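15/11/2021, Hundora team notebook, bench 2
12 shares | 3 comments

Basket task, continued. Dataset was 2,304 episodes before pruning. Removed the ones where the conveyor stalled or an operator restarted partway, leaving 2,000 for training. Batch size stays at 64.

Wokik config merged into the main branch. Audrey-Anne Bélanger re-zeroed both wrists and found the left gripper closing late against the command. Delay is in our node and not in the driver. She moved the gripper command ahead of the camera callback. Needs a proper log before we call it fixed.

Basket layout for this block: bottles standing inside, chip bags laid across the rear rim, red handle up at the left. Arms start with fingers pointing inward over the front of the table. 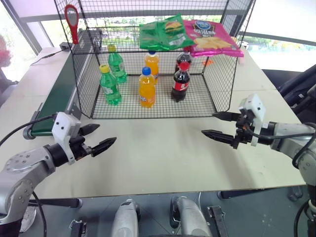 Run 20 trials per checkpoint, same start pose, no hand corrections. Score a dropped bag as a fail even if the arm recovers it. Keep the Aranwood checkpoint as baseline until the February demo at Hebden.

To do: wrist cable strain relief, right side. Ask whether the club laptop can hold the raw logs or if they go on the school drive.

3 comments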